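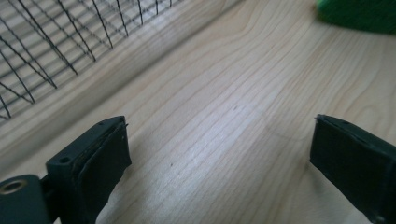
ゲタチュウ・ゲブレミカエル（Getachew Gebremichael）
Navness 組立・据付サポート担当

Kiruiテーブル 設置と手入れの手引き
第4章 天板の取り付けから使い始めまで
2023年3月9日（木）改訂

前の版からの変更点。脚の締め順、オイルの塗り方、反りの項を書き直し。ネジの品番も変わってます。旧版を印刷して持ってる人は捨ててください。脚フレームの組み立ては第3章。そっちが終わってから読むこと。

4.1 始める前に

天板は52kg。一人では持たない。必ず二人、できれば三人。
玄関から部屋までの通り道を先に空けておく。角を曲がるときは天板を立てる。廊下の幅は測っておくこと。天板の奥行は894mm。

用意するもの
・六角レンチ（同梱、大小2本）
・プラスドライバー 2番
・水準器。スマホのアプリでも可、ただし誤差あり
・毛布か厚手のシーツ、2枚
・綿の古布、何枚か
・Vorowオイル（480ml缶、別売）
・目の細かい紙やすり
・軍手。組立用。塗装のときは使わない

電動ドライバーは使わないでください。インサートナットが回ってしまうと現場では直せません。去年の9月以降、修理で戻ってきた天板の多くがこれ。手で締めて十分に効きます。

部屋について。床暖房の真上、エアコンの吹き出しの正面、南向きの窓ぎわは避ける。どうしても窓ぎわならカーテンを一枚。置き場所が決まらないうちに梱包を開けないこと。開けて立てかけたまま一週間、というのがいちばん反ります。

4.2 開梱

1. 箱は寝かせて開ける。カッターの刃は短く出す。深く入れると天板の縁に傷が入る。
2. 上の緩衝材を外し、ネジ袋を先に取り出す。箱の内側にテープ留めしてあります。見落として捨てた、という電話がほんとに多い。
3. ネジ袋の中身を確認。長ネジ8、短ネジ4、座金は長ネジと同数。足りなければ作業を始めずに連絡を。
4. 天板は箱の中で一晩置く。冬に配送された場合は特に。箱のふたは軽く閉じておく。
5. 翌日、毛布を床に敷いて、表を下にして置く。毛布の下に小石や画鋲がないか手でなでて確かめる。

注意：天板を引きずらない。毛布ごとでもだめ。角がつぶれます。

表裏の見分け方。インサートナットの穴がある方が裏。表は木目を選んで仕上げてあるので、色味に濃淡があっても不良ではないです。淡い色の材は光の当たり方でずいぶん違って見える。窓側から見たときと、反対側から見たときで別の板みたいに見えることも。気になる人は昼間の光で一度、夜の照明で一度見てから判断してください。

交換の対象になるもの：割れ、抜け節、爪が引っかかる深さの傷、裏面の穴位置のずれ。
ならないもの：木目の向き、濃淡、裏面の小さな補修跡。

4.3 脚フレームの取り付け

1. 裏返した天板の上に脚フレームを置く。二人で持って真上から下ろす。
2. 穴を合わせる。合わないときは前後が逆。フレームに矢印の刻印があるので、矢印をコンセント穴のある側へ。
3. 長ネジに座金を通して、8本とも指で回せるところまで入れる。まだレンチは使わない。
4. 対角の順に仮締め。右手前、左奥、左手前、右奥。そのあと中の4本。
5. フレームを軽く押して、がたつきがないか見る。
6. 同じ順で本締め。レンチの短い方を持って、止まったところから少しだけ。体重をかけない。
7. 短ネジ4本で中央の桟を留める。ここは強く締めないこと。木が季節で伸び縮みするので、遊びが要ります。

メモ：桟の穴が長穴になってるのは不良ではありません。ネジは長穴の真ん中にくるように。

ネジが斜めに入った感じがしたら、すぐ抜く。無理に回さない。抜いてナットの中のくずを払って、もう一回まっすぐに。三回やってだめなら止めて電話。

4.4 起こす・水平を出す

1. 二人で長辺の片側に立つ。三人目がいれば反対側で脚を押さえる。
2. 声をかけて同時に持ち上げる。脚二本だけで立てない。途中で止めたくなったら戻す方向へ。
3. 起こしたら置き場所まで持って運ぶ。押して滑らせると脚が曲がる。
4. 水準器を天板の中央、次に四隅へ。
5. 傾いていたらアジャスターで調整。時計回りで高くなります。低いところを上げる。高いところを下げようとすると終わらない。
6. 調整が済んだらロックナットを締める。忘れがち。

カーペットや畳の上では、一週間ほどで沈んで水平がくずれます。もう一度4からやり直し。畳には当て板を推奨。当て板はDaltnessの売り場で脚と同じ色のものが買えます。単品だと送料が1,000円を超えるので、オイルとまとめて頼んだ方がいい。

4.5 オイルの塗り方

出荷時に一回塗ってあります。使い始める前にもう一回塗るのをすすめます。塗らずに使っても壊れはしない、ただ輪染みがつきやすい。

1. 窓を開ける。火の気を消す。
2. 天板を固く絞った布で拭いて、完全に乾くまで待つ。
3. 缶をよく振る。底に沈んでるので。
4. 布に少しとって、木目に沿って伸ばす。目立たない裏の隅で試してから。
5. 全体に薄く。テカテカするほどは要らない。一缶で天板の表裏と小口を塗っても余ります。
6. 少し置いてから、乾いた布で余りを拭き取る。べたつきが残らないまで。拭き残しは後で白っぽく固まります。
7. 小口（板の端）は吸うので二回。
8. 丸一日、何も置かない。

警告：オイルのついた布は自然発火することがあります。丸めてごみ箱に入れない。水を張ったバケツに沈めて、自治体の出し方に従って捨てる。乾かしてから捨てよう、と部屋に積んでおくのが一番危ない。

警告：缶のふたは使うたびに閉める。子供の手の届かないところに。

塗ったあと色が少し濃くなります。元には戻りません。淡い色のまま使いたい人は、つや消しの白木用を選んでください。缶のラベルが違います。普通のを塗ってから白木用を重ねてもだめ。

4.6 使い始めてから一か月

オイルがなじむまでの期間。このあいだだけは少し気をつけて。

・熱い鍋、土鍋、アイロンは直接置かない
・ぬれたコップは置きっぱなしにしない
・新聞紙やチラシを敷きっぱなしにしない。インクが移る
・ビニールのテーブルクロスは避ける。布ならいい
・金属の網や鍋敷きを使うときは、足にゴムかフェルトがついているものを
・パソコンなどの熱が出る機器は、たまに位置を変える

セロテープ、養生テープは貼らない。はがすときに表面を持っていきます。クランプを使う作業には当て木を。締めっぱなしで一晩おくと、当て木があっても跡がつく。
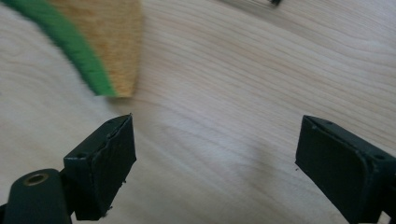
4.7 毎日の手入れ

乾拭き。それだけでたいていは足りる。

食べこぼしがあるとき
1. くずを先に払う。いきなり拭くとこすり傷になる。
2. ぬるま湯で固く絞った布で拭く。
3. すぐ乾拭き。
4. 油汚れには中性洗剤を薄めて少し。そのあと水拭きと乾拭き。

使ってはいけないもの：アルコール、塩素系漂白剤、メラミンスポンジ、クレンザー、除光液、化学ぞうきん。アルコールは仕上げが抜けて白くなります。消毒が必要な場所で使うなら、上にマットを敷いてマットの方を消毒。

年に二回のオイル塗り直し。乾燥する季節の前に一回、梅雨が明けたら一回。手順は4.5と同じ。水をたらして、玉にならずにしみていくようなら時期に関係なく塗る。

4.8 傷・染み・へこみ

浅い傷
1. 紙やすりで木目に沿って軽く。横にはかけない。傷のところだけ深く掘らず、まわりまで広くぼかす。
2. 粉を払う。掃除機のブラシでもよい。
3. オイルを薄く塗って拭き取り、一日置く。

へこみ（木の繊維が切れていないもの）
1. ぬらした布をへこみにあてる。
2. アイロンを中温にして、布の上から短くあてる。
3. 布を外して様子を見る。戻りが足りなければ繰り返す。
4. 乾いたらオイル。

焦がさないように。あてっぱなしにしない。心配なら裏面で練習を。裏は誰も見ません。

輪染み
白い輪は水気。数日で消えるのもある。消えなければ浅い傷と同じ手順。
黒い輪は鉄と水。釘やスチール缶を置いたときに出る。やすりでは取りきれないことが多いので、先に写真を送ってください。こちらで見て、薬剤を使うかどうか決めます。自己判断で漂白剤をかけた板は、申し訳ないですが修理を受けられません。

インクの染み
油性ペンは早いほど落ちる。消しゴムで軽くこすって、だめならやすり。赤と青は深く入るので、跡が残るかもしれまん。

4.9 反り・がたつき・音

反り
季節によって中央がわずかに上下するのは普通。水準器で気になる程度なら様子見。コップの中身が傾いて見えるくらいなら次の順で。

1. 中央の桟の短ネジを4本ともゆるめる。抜かない。
2. 二週間そのまま使う。普通に使ってよい。
3. 表だけオイルを塗っていた場合は裏にも塗る。
4. 落ち着いたら短ネジを軽く締め直す。

重しをのせて直そうとしないこと。片側に荷物を積むと別の方向にねじれます。

がたつき
まずアジャスター。次にロックナット。その次が長ネジ。この順に見る。長ネジを増し締めする前に、床の方がへこんでいないかも確認。

きしむ音
冬の夜に一度だけ鳴る、パキッという音は木の動き。問題なし。肘をつくたびに鳴るなら桟の座金。いったんゆるめて、座金とフレームの間にろうそくのろうを薄く塗る。

4.10 移動と保管

引っ越しのときは脚を外すこと。つけたまま斜めに運ぶとナットが抜けます。4.3を逆の順で。ネジは種類ごとに袋に分けて、桟にテープで留めておくと次が楽。テープは金属のところに貼る、木には貼らない。

保管は寝かせて。下に同じ太さの角材を三本渡して、床から浮かせる。立てかけて保管するしかない場合は、できるだけ垂直に近く、月に一回表裏を入れ替える。倉庫やガレージは夏の湿気が問題。ビニールで密封はしない。毛布でくるむ。

4.11 部品の注文と問い合わせ

部品を頼むときは、天板裏の右奥にあるラベルの番号を控えてから。ラベルがはがれていたら購入時期と色。

・ネジ、座金、アジャスター：エラヘ・ハシェミ（部品係）
・天板の交換、傷の写真の相談：マリアマ・クアンサ（修理窓口）
・店舗や施設にまとめて設置する場合：ミョン・シウ（法人担当）

写真は二枚。全体がわかるものと、傷に寄ったもの。寄った方には硬貨か定規を横に置いてください。大きさがわからないと返事が遅れます。フラッシュは切って、斜めから光が入るようにすると浅い傷でも写りやすい。

電話は午前中が混みます。メールでもOK。件名に「Kirui天板」と入れてもらえると早いです。

次は第5章、延長板と引き出しの取り付け。引き出しをつけない人は第6章へ。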